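How do you teach a robot to tidy a table?

A robot does not know what a cup is or how hard to squeeze it. Somebody has to show it. At Deltden, people do this by hand, using grippers with two fingers, just like the ones on the robot.

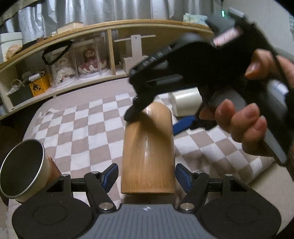

Each gripper works a bit like a pair of kitchen tongs. You move it to an object, close the fingers, lift, and put the object down somewhere else. A smooth wooden cylinder is a good thing to practise on, and the blue pads on the fingers are the parts that touch it. Cups lying on their side are harder, so they come later.

One showing is not enough. A learner robot may need up to 18 goes at the same job, with the objects in new places each time.

There is another way, called remote control. The person sits at a desk and steers the real robot arm from there. It is slower, but the robot does every move itself.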